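Commercial lease disputes: questions we get asked

Answers put together by Lorraine Haslam for tenants and small landlords in and near Sivcombe. General guidance, England and Wales only. Last looked at October 2018.

My landlord says I owe for repairs. Do I have to pay straight away?

Usually no. Read the lease first, the repairing clause in particular. Then ask for a schedule of dilapidations if you haven't been sent one. Don't pay a round figure over the phone. Don't ignore it either, silence gets used against people.

What is a schedule of dilapidations?

A list of what the landlord says is wrong, which clause it breaches, what should be done and what it costs. Normally drawn up by a surveyor. Long ones aren't always strong ones. We had one at 144 items and the bulk of it was the same paintwork claimed room by room.

I only took half a unit. Am I liable for the roof?

Depends what you were let. Look for the definition of "the Premises" or "the Demised Premises", often in a schedule at the back. If the roof and structure are left out you probably won't repair them directly, but you may well pay a share through the service charge. Check both.

The place was in a state when I moved in. Does that help me?

Only if the lease says so. A promise to "keep in repair" can mean putting it into repair first, which catches a lot of people. What you want is a schedule of condition, with photographs, signed and attached to the lease. Loose photos on your phone are better than nothing but they don't change what you agreed to.

Can they lock me out for late rent?

Sometimes, yes. If the lease has a forfeiture clause and the rent is late by the number of days it gives, a commercial landlord can often re-enter peaceably without going to court. Ring someone the same day. You can apply for relief and the court will often grant it if arrears and costs are paid, but delay hurts.

For breaches other than rent the landlord generaly has to serve a section 146 notice first and give you a chance to put things right, if they can be put right.

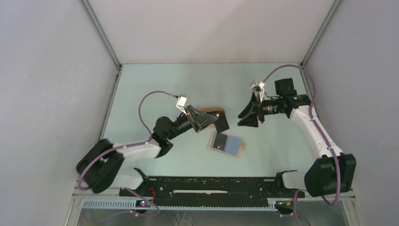
Does accepting rent stop a landlord forfeiting?

It can. If the landlord knows about the breach and still demands or takes rent that fell due afterwards, the right to forfeit may be lost for that breach. Landlords — tell your managing agent before the next invoice goes out. Automatic rent demands cause more trouble than anything else on this page.

What happens to benches, machinery and partitions when I leave?

Three headings, roughly speaking. Things that are simply yours, take them. Tenant's fixtures, put in for your trade, normally yours to remove before the lease ends, making good any damage. Landlord's fixtures stay. Partitions are the usual row. Look at the licence for alterations as well as the lease, it may say strip out, and it may say only if asked.

I want to use my break clause. Anything to watch?

Everything. Dates, who the notice goes to, how it's served, which company name is on it. If the break is conditional on rent being paid up, pay the full quarter unless you've been advised otherwise. Wotitz Joinery v Chiriac Estates, a matter we dealt with, settled badly for the tenant over a notice sent to the old registered office. Everything else in the notice was right.

Can I sublet part of the unit?

Get consent in writing first. Most leases allow it with consent and say consent can't be unreasonably withheld. Some ban subletting part altogether. Letting a mate use the back room in return for cash is still a problem if the lease forbids sharing occupation.

Do we have to go to court?

Mostly not. Dilapidations claims have a pre-action protocol, which expects both sides to swap information and talk before issuing. Mediation is worth a go even if relations are bad. The Butadix unit dispute was done in 2 sessions, no claim form.

What should I send you before the first meeting?

The lease, all of it inc. plans. Any licences, side letters, rent deposit deed. The landlord's letters. A rent statement if you can get one. Emails are fine as they are, please dont retype them. Scans under 35 pages can be emailed, otherwise drop off paper copies at reception and we'll return them.

How do you charge?

First call free. After that a fixed fee of £100 plus VAT for reading the lease and telling you where you stand, then hourly — we agree a cap with you in writing before doing anything more.

Can you act for both of us?

No. Where landlord and tenant are in dispute we act for one side only. If we already act for the other party we'll tell you we can't help and you'll need another firm.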